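Revised bench rules for two-arm work

In May I was asked to rewrite the operating rules we follow at Quezada for two-arm tabletop work. The previous text had grown to 584 lines, and few operators had read it to the end. The new version has eight rules. I record the main ones here, together with the reasons given during review.

The first rule concerns the work area. Its limits are to be marked with tape on the tabletop, and the tape is to be replaced when a corner lifts. Harish Kamath asked that the marking remain in place between sessions, and this was accepted.

The second rule concerns the emergency stop. It must be within reach of the operator before the arms are powered, and no cloth, paper or tool may be placed over it.
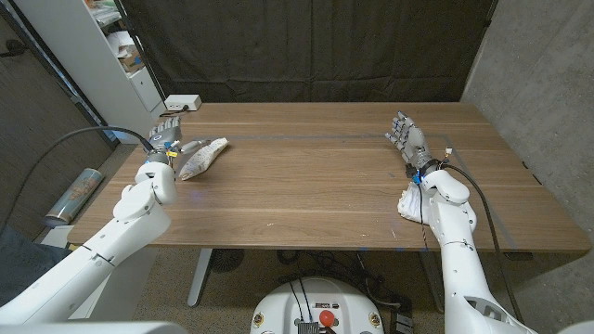
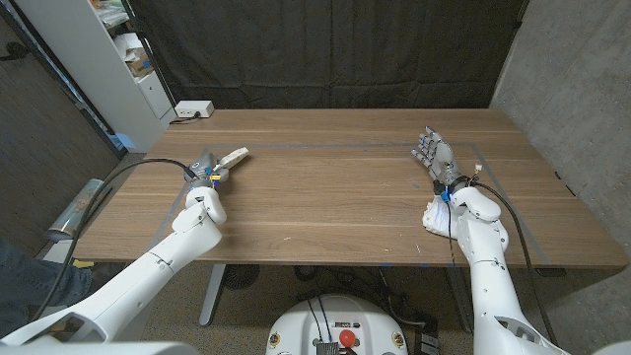
Two-arm work at the taped table.

The third rule deals with cables. Each arm must be able to complete its full range of motion without drawing a cable tight. Leen Nimri proposed a slow trial movement at the start of every session, and the rule now requires one.

The fourth rule limits speed. When any person is within 78 inches of the table, the arms are to run at the reduced setting. Ziad Bitar would have preferred a larger distance. His objection is noted in the file, and the figure will be reviewed after 500 logged sessions.

The remaining rules cover record keeping and the handover between operators. Natalie Marsden is preparing the log sheet, and comments on the draft may be sent to her directly.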